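Drostano puts its plain blocks back on sale, at a price
Mar 11, 2021

Toy maker Drostano says its single-color cubes will return to stores in April, sold in boxes of 33 for $80. The company calls the set "a fresh start for open play." It is a box of blocks.

The cubes come in six colors, with no letters, numbers or pictures on any side. Drostano says the corners have been rounded so they are easier on small hands, and that the finish will "age gracefully." That second claim deserves a closer look. Marks show up fast on a bright, solid color, and a press release is a poor place to find out how a toy looks after a year on the floor.

Gion Auer, who runs the toy store Nijs, has ordered three boxes and no more. "Parents ask for simple things, then they see the sticker," he said. "I'll wait and see who comes back for a second box."

Drostano would not say why the price is so far above that of its last set, which came with a storage tray. The new one does not – the tray will be sold separately.

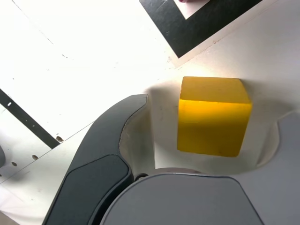
A yellow cube with softly rounded edges, faintly scuffed and marked with tiny dark specks.

Also in toys
Allum has pushed its wooden train set back again and gives no new date.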